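Graswood Bench Cell, two-finger configuration
Planning and purchasing notes

The Graswood bench cell is a single-arm manipulation station for handling light packaged goods on a customer-supplied work surface. It ships with the arm, a two-finger gripper, a wrist camera, the controller and a mounting plate. The work surface and any storage furniture are not included and should be budgeted separately.

Wrist camera views, wood work surface with black metal framing alongside:
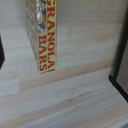
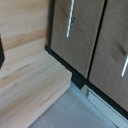 Magdy Lamrani: We budgeted for the arm and forgot the bench. The quote looked fine until we found that our existing table flexed under the mounting plate, and a replacement top plus bracing took most of what we had set aside for spare fingers. I would put the surface on the first line of the spreadsheet. I would also ask for the reach drawing before the order goes in. Ours arrived with the delivery note and showed that one of our cabinets had to move.

The reach drawing is now supplied with every quotation. Request it by giving the bench length, bench depth and the position of any furniture within the arm's radius.

Work surface

The mounting plate requires a rigid top. Solid wood, laminated wood and steel are all acceptable. Glass and unsupported particle board are not. The plate is fixed with through-bolts, and access to the underside of the top is needed during installation.

Pale, matte surfaces give the wrist camera good contrast against most retail packaging. High-gloss varnish produces reflections under overhead lighting and should be avoided or sanded back. Joints between boards do not affect operation provided they are level. A raised joint can catch a fingertip during a low approach, so check the top with a straightedge before the plate is fitted.

Furniture next to the work surface may be left in place if it lies outside the keep-out zone set in the controller. Handles, rails and brackets that project toward the arm must be included in the zone. The zone is entered by jogging the arm to each corner and saving the point. Doors that open into the working area must be entered in the open position.

Gripper and fingers

The standard gripper is the Bullia 2, with parallel jaws and a maximum opening of 109 mm. It is suited to cartons, pouches, small jars and similar goods. Cartons wider than the jaw opening have to be picked across their narrow dimension, and this should be checked against the product list before ordering.

Fingers are a wear part. Two sets are supplied with the cell. Replacement is recommended at 2,000 operating hours, or earlier if the pads show cuts or the grip force check fails. The fingers are black and enter the edge of the camera view during normal operation. The vision software masks them after calibration. Calibration must be repeated whenever fingers of a different length are fitted.

Wrist camera

The camera is mounted on the gripper body and moves with it. Its field of view is short range and is intended for final approach and grasp confirmation. It will not show the whole bench. Sites that need an overview for supervision or record keeping should add the Ambrose fixed camera kit, which includes a ceiling bracket and cable. The Ambrose kit can be ordered later without changes to the controller, but the ceiling cable is easier to run while the electrician is already on site.

Text on packaging can be read by the optional label module. Read rate depends on angle and lighting. Vertical lettering is supported. Labels partly out of view are reported as incomplete, and the arm can be set to reposition and try again or to pass the item to an operator.

Budget items

Arm, controller and mounting plate: quoted as one line.
Gripper and two finger sets: included in the base price.
Work surface: customer supply.
Additional finger sets: quoted per set.
Ambrose fixed camera kit: optional.
Label module: optional, licensed per controller.
Vellar guarding panels: required where the cell stands in a shared walkway.
Installation and first calibration: quoted per visit.
Test stock: customer supply. Set aside enough product for crushed and opened packages during setup.

Guarding is the item most often left out of early budgets. A risk assessment of the finished installation is the responsibility of the site. If the assessment calls for guarding, the Vellar panels fit the base plate without drilling. Panel doors are interlocked and stop the arm when opened.

Power, space and weight

The controller runs from a standard wall outlet on a dedicated circuit. Allow clear floor space on one side of the bench for the controller cabinet and its air intake. Do not place the cabinet directly against a heater or behind a closed door. Shipping weight for the complete cell is 157 kg on one pallet. A pallet jack is needed at the receiving end, and the freight carrier will not move the pallet past the loading door unless inside delivery has been ordered.

Ordering

Quotations are prepared by Krishnamoorthy Unnithan. Include the following with the request:

Bench dimensions and material
List of products to be handled, with outer dimensions and weight
Position of nearby cabinets, rails and doors
Floor covering under the bench
Whether the cell will share a walkway
Preferred installation month

Requests for installation before the end of the year should reach us by October. Orders can be changed free of charge until the mounting plate is cut. After that point, changes to plate size or bolt pattern are billed as a new plate.

Spare fingers, pads and camera windows are held in stock. Arms and controllers are built to order.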